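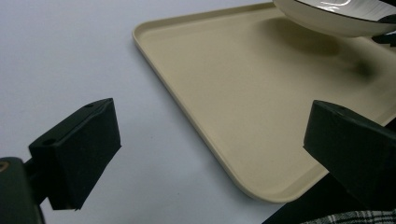
What's a pretend restaurant in a video game? A place to eat that only exists on the screen. Take Slanina, the soup shop in the game Holtum. You walk past it lots. In the game the food comes on a beige tray with rounded corners and a low rim, like this one, and costs 20 coins. Cheap! Soup fills your health bar back up.

Can you go inside? Nope. The door is just a picture painted on a wall. Lots of game shops are like that. 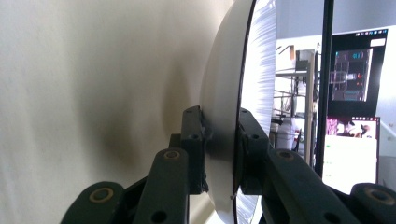

Making a real inside takes ages, with tables and lights and people who talk. So the makers pick only a few. Holtum has some 400 buildings and most of them are emtpy boxes.

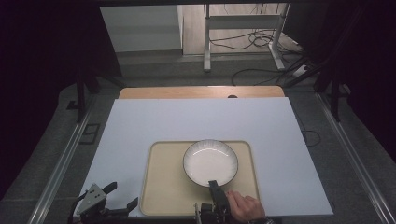
Why the funny names?

Makers cant just use a real shop's name without asking. So they make one up. Prendwood, the burger place across the street, is a made up one too.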